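Faustine Chauvin
Wed 16 May

1/ Went to see the Storley open floor everyone keeps telling me to rent desks in. I have opinions and most of them are about the floor.
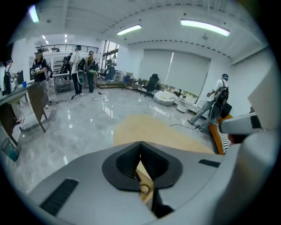

Gray marble pattern, white ceiling, all the lights on.

2/ The pitch is "bright and calm." Bright, sure. Five fluorescent lights on in the part I could see, and a shiny floor throwing them straight back at you. Calm I'm less sold on. I get a headache in the cereal aisle, so maybe I'm not the customer.

3/ Marble pattern is a choice. I asked if it was real stone and got "it's a premium finish." So you don't know, or you do and you'd like me to stop asking.

4/ People moving around the whole time, caps and backpacks on. Fine for them. I sit down to work. I want to know what seven people walking and talking sounds like on a hard floor at 3 pm, and the brochure has nothing on noise. Not one line.

5/ $628 a month per desk. The old place on Stomton was $400 and had carpet. Ugly carpet, but you could take a phone call on it.

6/ Tudur Parri says I'm being unfair and the glass at the far end makes up for a lot. Tudur, you get the window seat. Put me back by the workbench and ask me again in July.

7/ Also there's a $209 "settling in" fee. Settling into what? It's a desk. I bring the laptop, I sit down, I'm settled.

8/ Things I'd want before signing: rugs, a switch for the lights over my own row, and the cleaning schedule in writing. Shiny gray shows every shoe print by lunch. I had it in my kitchen and I know.

9/ To be fair to them, the space is big and I liked the ceiling beams. Would I pay an extra $228 a month for beams? No.

10/ Seeing the Sorrentino building next. They also say bright and calm. Bringing sunglasses.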